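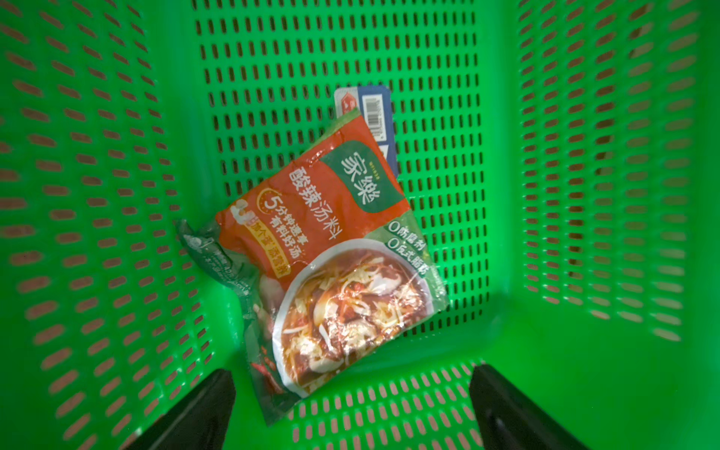 Why do shopping baskets have holes? Lots of reasons!

Less plastic — so it's lighter to carry. Spill something? It drips out, no puddle. And you can peek through the sides.

But the holes musn't be too big. A flat packet of soup mix has to stay in. So — long thin slots, rows and rows of them.

Soup mix weighs hardly anything, by the way. You add the water at home. Clever.

**Try it:** find a basket, count the slots in one row. Rafia Qureshi got 35 then lost her place. Look at the sides too. Do they slope? Sloping baskets stack up realy neatly.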